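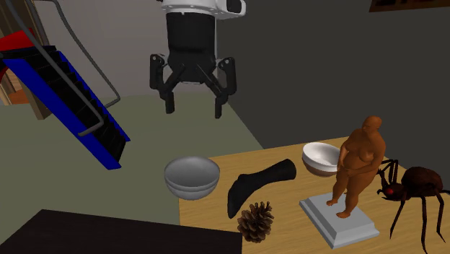
Visard open day, Usudthorpe, 2/9/19

Visard opens its workshop to outside visitors once each winter. I went mainly for the afternoon session on Ostard, the single-arm pick cell that the company runs both as hardware and as a simulation. The morning was sales talks and I have left it out.

The group was limited to 15 people. Lena Lis, who maintains the cell, took us through it. She started with the simulated side, with the model open on a large monitor and the settings file on a smaller one next to it. The hardware cell is in the next room behind a glass partition, and it was powered down for the first half.

Setup of the simulated cell

The model is loaded in a fixed order: room, then fixed furniture, then arm, then gripper, then loose objects. Lis said that loading the objects earlier saves a little time but leaves them falling through the tabletop if the table's collision shape is not ready. A start script enforces the order and stops if any step reports an error.

After loading, the objects are given 3 seconds of simulated time to come to rest. Anything still moving at the end of that is logged by name. The arm is locked during settling and the gripper is held fully open.

The objects are picked to be awkward. The test table we saw had a gray bowl at one corner and a second, white and brown bowl farther back, with a long black sock-like thing lying between them. A pinecone, a figure statue on a pedestal, and a large brown spider made up the rest. The pinecone is the expensive one. Its scales give a collision mesh with far too many small faces, and contact with a fingertip used to slow the whole run. It now uses a simplified hull for contact and keeps the full mesh for display only. The spider's legs got the same treatment, one hull per segment.

The room around the table is dressed with items that have nothing to do with the task, including a blue and black flight of steps. These have collision turned off unless the arm can reach them.

Gripper model

This was the most useful part for me. The gripper is a two-finger type with mirrored linkages. In the model, only one side is driven and the other follows through a coupling constraint. If the constraint is too soft, the fingers drift out of step under load. If it is too stiff, they chatter when they close on something hard. Lis showed both faults on the monitor by editing a single value and rerunning the same grasp on the rim of the gray bowl.

The shop checks the coupling with a stored routine of 100 open and close cycles in free air. It plots the difference between left and right finger angle, and the plot should be flat. Any slope means that error is building up, and the usual cause is a pivot that was moved by hand during an edit and not put back. One visitor asked whether friction could do the same. It can, but it shows as a step at each reversal, so the two are easy to tell apart.

Fingertip friction is set per object pair. They do not use one global number. The table of pairs is kept in a plain text file and reviewed whenever an object is added.

Upkeep of the hardware cell

We then moved to the other room. The hardware cell was isolated at the main switch and tagged before the guard door was opened. The controller cabinet was already open for viewing. It was clean inside, with cables labeled at both ends.

The weekly routine, as posted on the door:

Wipe fingertips and check pads for cuts.
Check gripper mounting screws against the paint marks.
Inspect the cable bundle at the wrist for rubbing.
Run the home position check and write down the offset for each joint.
Back up the controller program and compare it with the last copy.

The pads come from Krawczyk and are changed as a pair. A full pad change with recalibration takes 55 minutes, and most of that is the calibration. We watched the mechanical part only. The old pads came off with two screws each. Lis cleaned the seats, fitted the new ones, and tightened the screws by torque driver.

Joint offsets from the home check are copied back into the simulation by hand. I asked why this was not automatic. It was until last October, when a bad encoder reading was passed straight into the model and spoiled several days of runs before it was noticed. A person now has to read the numbers and sign for them.

Faults and repair

The fault log lay open on the bench and we were free to read it. Most entries concerned the wrist cable. It had been replaced more than once, and the bundle now has a longer service loop and a softer clamp. The later entries are mostly calibration notes.

Simulation faults are kept in the same book, marked with an S. I liked this. One entry reads "S: gripper opens on load, fingers crossed, pivot sign wrong, fixed," and the next is about a blown fuse.

Practical notes

Parking is on the street side only. Safety glasses are supplied, but closed shoes are required and two people were turned away from the second room. There is no handout. The settings file was not available to take home, though Lis read out values to anyone who asked.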